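Handout 6: From grasp candidates to a picking loop

Course: Software for Robot Manipulation
Lecturer: Levente Bodnár
Lab sessions: Bülent Karaca

Last week we finished with the calibration between the camera and the robot base. Today we use this calibration for bin picking. The objects lie in the bin without order, we have no CAD models of them, and the program must decide by itself where to close the fingers.

1. The loop

The program has four states: LOOK, CHOOSE, MOVE, CHECK. In LOOK the arm stays outside the camera view and we take one depth picture. In CHOOSE the planner makes a list of grasp candidates, each with a position, an angle, an opening width and a score. In MOVE we ask for a path, go down, close, and lift. In CHECK we read the finger width. If the fingers closed completely, we write a failure in the log and return to LOOK.

Please do not join LOOK and CHECK into one state. Every year one group does it, and then the arm appears in its own depth picture as a very attractive object.

2. Candidates and their score

We sample 80 candidates per depth picture. For each of them we calculate the score from three terms: how parallel the two contact surfaces are, how much free space there is for the fingers, and the distance to the nearest wall. The weights are in the file of the Kırmızıgül planner, which you received with the exercise. Begin with the default values.

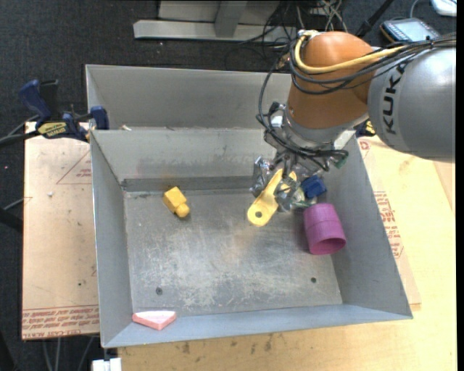

The wall term needs special attention. A candidate near a corner can have perfect contact surfaces and still be impossible, for the reason that the outside of the finger touches the metal before the fingertip reaches the object. The planner knows the bin only as five planes. It does not know about clamps, cables or the real thickness of the gripper hardware. For this we add a collision box around the wrist, and we make it larger than it looks necessary.

A second problem is shiny metal. The depth sensor gives holes on a scratched floor, and a hole can look like an edge. In Drorkton (our small filter library) the function fill_floor replaces missing values by the fitted floor plane. Use it before sampling, never after.

3. Going down

The last 30 mm of the downward motion are done with reduced speed and with the force limit active. When the limit is reached, the controller stops, opens the fingers and goes up along the same line. It must not plan a new path from the stopped position. The collision model may be wrong exactly there.

4. Exercise

a) Run the planner on the recorded depth pictures and plot the score against the wall distance.
b) Set the wall weight to zero. Which candidates move to the top of the list?
c) Write the CHECK state so that it also handles an object which slips during the lift. A good solution reads the width 2 times, after closing and after lifting.

Work in groups of 2. Send the code and one page of text to Bülent Karaca. Questions about the Drorkton installation go to him as well, but please read the README first.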